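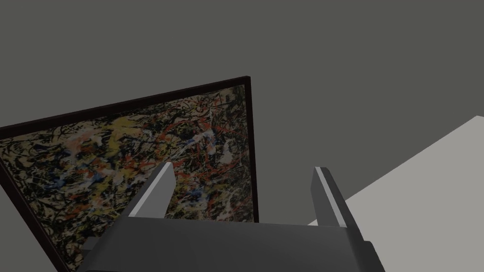 Gredar, Wednesday, January 7, 2026

The **Iltau cloud forest** is a belt of wet mountain woodland on the upper slopes of the Iltau range, above the market town of Gredar. It covers 973 hectares and is the largest unbroken piece of cloud forest left in the district. For its size it is astonishingly rich: 173 kinds of trees and shrubs have been recorded there, along with a wealth of mosses, ferns and orchids that would fill a book of their own. The forest feeds the Mendes River and supplies most of the drinking water used in Gredar.

## Setting

The range runs from southwest to northeast, and its eastern side faces the wind off the sea. Moist air is pushed up the slope, cools, and turns to cloud at the same height on most afternoons of the year. The forest grows inside this band. Walkers coming up from Gredar pass through coffee gardens and pasture, then a strip of dry scrub, and then step quite suddenly into dripping green shade. It is one of the sharpest changes in plant life anywhere in the country, and a wonderful thing to walk through.

The western side gets far less cloud. Its woodland is shorter and more open, and most botanists treat it as a separate type, although the two meet along the ridge and share many species. Older maps lump them together under the name "Iltau Forest," which has caused endless confusion over the size of the reserve.

Soils are thin, sour and black with half-rotted leaves. On the steepest ground there is hardly any soil at all, and the trees stand on a springy mat of roots and moss laid over bare rock. Landslips are common in the rainy months. The scars they leave are soon covered by tree ferns, which can form nearly pure stands before taller trees come up through them.

## How the forest collects water

Rain is only part of the story. Much of the water that reaches the Mendes never falls as rain in the ordinary sense. Cloud drifts through the treetops, and tiny droplets catch on leaves, twigs and above all on moss. They gather, run together and drip to the ground. This is known as fog drip, and gauges set under the trees on the eastern slope have at times caught more water than gauges standing in the open beside them.

The moss does a second job that is just as valuable. It soaks up water in heavy storms and lets it out slowly over the following days, so the streams keep running through dry spells when those in cleared valleys shrink to puddles. Farmers below Gredar have long known this. A local saying holds that the mountain "drinks at night and pours at noon," and the upper streams do tend to be at their clearest and fullest after a still, cloudy night.

When trees are cut, both effects are lost. A cleared slope still sits in cloud, but there is very little for the droplets to catch on. Planted pine catches some fog, though it holds far less moss than the native trees and gives a poorer flow in the dry season.

## Plants

The canopy is low by lowland standards and very uneven. Laurels and members of the tea family make up much of it, with a scattering of broad, slow-growing podocarps on the ridges. Trunks are often bent or forked, and nearly every branch carries its own garden of ferns, orchids, lichens and small flowering shrubs.

The best-known tree is the Iltau laurel, a heavy, dark-leaved species with sweetly scented wood. It was cut for chests and door frames for generations and became rare outside the steepest gullies. Seedlings need deep shade for their first years and do badly in the open, so it has been one of the hardest trees to bring back. Young plants are now doing well in the lower valleys, where they were set out beneath a nurse crop of faster trees.

Bamboo grows thickly wherever light gets in. It flowers only at long intervals and then dies back over whole hillsides, which opens the ground for tree seedlings and sets off a rush of new growth.

## Wildlife

Birds are the great draw for visitors. Quail-doves feed on fallen laurel fruit and spread the seeds, and mixed flocks of tanagers and flycatchers move through the canopy in the mornings. Frogs are even more at home here. Many lay their eggs in the cups of water held by bromeliads and never need to come down to a stream. 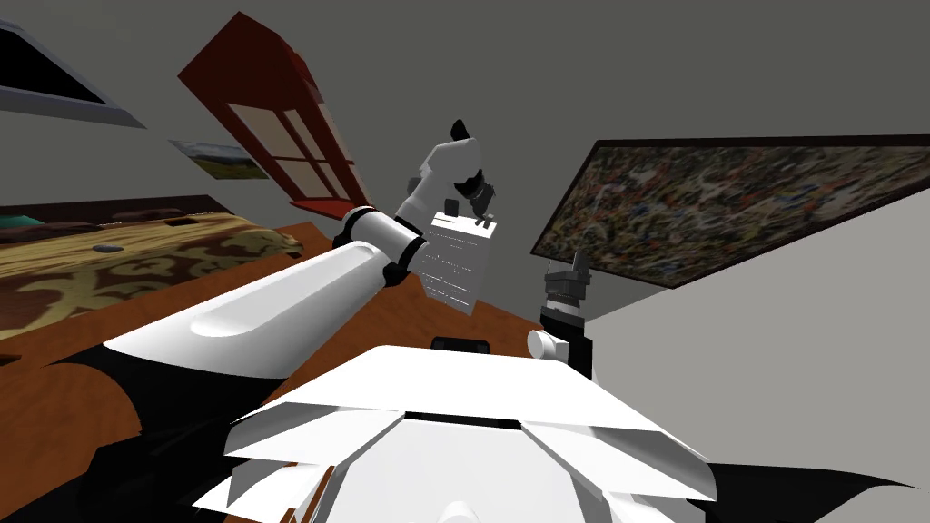

Several of these frogs are known only from the Iltau range, and one breeds on a single ridge above the Mendes springs. Their calls are quite different from one another, and a patient listener can learn to tell the common ones apart in a few evenings. Numbers fell sharply after a run of dry years and have since risen again in the wettest gullies, while the lower edge of the forest remains nearly silent.

Mammals are harder to see. Small spotted cats, porcupines and olingos are all present, and bats are plentiful. The bats are important pollinators of the pale, night-opening flowers found on many of the forest's climbing plants.

## Use and clearing

People have lived below the forest for a very long time and have used it for honey, firewood, medicine and building poles. Heavy clearing began with the cart road to Gredar, which made it worthwhile to haul laurel logs down to the coast. Charcoal burning followed. By the time logging was stopped, the forest had drawn back up the slope along its whole length, and two of its lower arms had been cut off altogether.

Those two patches still stand as islands among the pastures. They hold fine old trees but few young ones, partly because cattle browse the seedlings and partly because the drier air at the edges kills moss and fern cover well into the interior.

## Protection and replanting

The forest is now a water reserve. Logging, burning and grazing are banned in the core, and gathering of honey and fallen wood is allowed by permit in an outer strip. Rules for the strip are set each October, before the main dry season.

The most exciting work is the Conus project, a replanting effort that aims to link the two cut-off patches to the main forest. It takes its name from the cone-shaped clusters in which the seedlings are planted, with tall, quick species in the middle and slower ones set around them. The shape gives the inner seedlings shelter on all sides and leaves gaps where birds can drop seeds of their own. The project uses 40 native species, all grown from seed gathered on the mountain.

Results vary from place to place. Clusters on damp, north-facing ground have closed over quickly, and wild orchids have already appeared on some of the stems. Those on exposed spurs have suffered from wind and from bracken, which smothers small trees and has to be cut by hand several times a year. Fencing against cattle has made the biggest difference everywhere.

## Threats

The main worry for the future is the height of the cloud itself. As the air warms, the level at which cloud forms tends to rise, and the Iltau range is not very high. A forest pushed upward would run out of mountain. Fire is the other danger. The interior is normally too wet to burn, but grass fires set to freshen the pastures can eat into the edge in dry years, and burned moss takes decades to grow back.

## Visiting

A footpath leads from Gredar to the Mendes springs and on to the ridge. The climb is steep and often muddy, and the first hours of daylight are the best for clear views and birdsong. Permits are needed beyond the springs. The upper path is closed during the frog breeding season, and the ridge shelter has no running water.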